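Pink plastic mugs keep a coffee smell after the dishwasher
Forum: Kitchen Materials > Plastics and Coatings

dranex41
Posted 3/27/25
Two sets of plastic cups and plates, both polypropylene according to the mark underneath. Washed at 60 C, normal detergent. Plates come out neutral. The mugs hold a stale coffee smell for days. Is this the material or the wash?
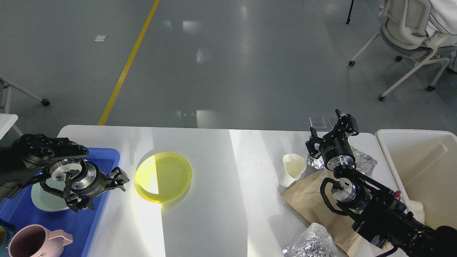

Ribbed pink mug on the blue tray, yellow plate next to it.

viven_k
Both. Polypropylene takes up oils, and coffee has plenty. Heat speeds it up. Plates see food for 12 minutes, a mug sits half full all morning.

Hubacek_538
Disagree on the oils. I'd look at the ribs first. Film builds up in any groove and the spray arm doesn't reach it. Scrub one mug with a bottle brush, leave another as is, compare.

dranex41
Ribs are on the outside. Inside wall is smooth.

Hubacek_538
Then I withdraw that. Check for scratches inside. Metal spoons will do it.

viven_k
Scratches make it worse but I have unscratched ones that smell too. Soak overnight in baking soda solution, one tablespoon per 300 ml, lukewarm. Rinse, air dry upside down on a rack, not stacked.

vostura
Stacking is the part people skip over. Plastic doesn't hold enough heat to dry in the machine, so it goes in the cupboard damp. Half of these complaints are cupboard smell.

viven_k
Cupboard smell would get the plates as well. His plates are fine.

vostura
Plates aren't closed at the bottom. Different airflow.

dranex41
Soaked four overnight, left two alone. The soaked ones smell of very little when dry, but pour hot water in and it comes back faintly. Spoon marks in three of the six.

Hubacek_538
If hot water brings it back, it's in the wall. Second soak, then keep those for cold drinks.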